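Scheduled task keeps recreating a startup entry after removal

Posted in Windows cleanup and startup problems, November 2018

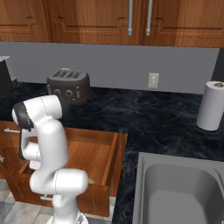
Anneli Ojala
The machine is a Windows 10 desktop, build 1803, one local administrator account and one standard account. A program called Stivby was installed along with a free PDF converter. I removed it from Apps & features and it no longer appears in the list. A value named StivbyHelper still shows up under this key at every logon:

HKCU\Software\Microsoft\Windows\CurrentVersion\Run

I delete the value, sign out, sign in, and it is back. The path it points to is in AppData\Roaming, in a folder with a random name. The folder name changes each time but the executable is always 2,522 KB. A full scan with Windows Defender finds nothing. An offline scan also finds nothing.

Things already tried:
Deleting the value in safe mode. It stayed gone until the next normal boot.
Disabling the entry in Task Manager, Startup tab. A second entry with the same name appeared, enabled.
Resetting the browser. No change.

I would prefer to avoid a reinstall. The computer has licensed software on it that has to be deactivated and reactivated through a vendor, and that took most of a week the last time. What is writing the value, and how do I find it?

Jarmo Leinonen
Run a registry cleaner. I had something similar in February and it went away after two passes. Also clear your temp folder.

Aleksi Lehtinen
A registry cleaner will remove the value, which you can already do by hand. It will not remove the process that writes it.

The safe mode result is useful. Most third-party services and scheduled tasks do not run there, so the writer is probably one of those two. Check tasks first.

Download Autoruns from the Microsoft Sysinternals site and run it as administrator. In the Options menu, turn on Hide Microsoft Entries, then rescan. Open the Scheduled Tasks tab and look for anything with no publisher, or with a target in AppData or ProgramData. Adware of this type often uses a task name that resembles an updater. The action may be wscript.exe or powershell.exe with a long argument, in which case the entry is hidden by the filter because the host program is signed by Microsoft. If nothing turns up, turn the filter off and read the whole list.

To catch it in the act, use Process Monitor:

1. Start it as administrator and stop the capture.
2. Add a filter: Operation is RegSetValue, then Include.
3. Add a second filter: Path contains StivbyHelper, then Include.
4. Turn on Filter > Drop Filtered Events, or the log will get very large.
5. Choose Options > Enable Boot Logging and restart.
6. Sign in, wait a few minutes, open Process Monitor again and save the boot log when prompted.

Boot logging records everything regardless of the filters, so the saved file will be big. Apply the filters again when you open it. Double-click the matching event and look at the Process tab. The command line and the parent PID are there. If the parent is the svchost.exe instance that hosts the Schedule service, it is a task.

Once you have the name, the order matters. Export the task for reference, disable it, end the running process, delete the file, delete the Run value, then delete the task. Restart twice before you decide it is fixed. Check the standard account as well, because HKCU is separate for each user.

Anneli Ojala
Boot log showed powershell.exe with an encoded command, started by a task called Estau Sync. It had two triggers, at logon and on a repeat interval of 900 seconds. Autoruns only listed it with the Microsoft filter off. I followed the order above. The value has not come back after two restarts. The standard account had its own copy of the Run value, now deleted.

Tiina Harju
Also look in Task Scheduler under the root folder for tasks created on the same date as that one. The copy I removed had a second task that downloaded the first one again if it was missing. It was set to run weekly, so two clean restarts would not have shown it. Change any passwords saved in the browser on that computer, from a different device.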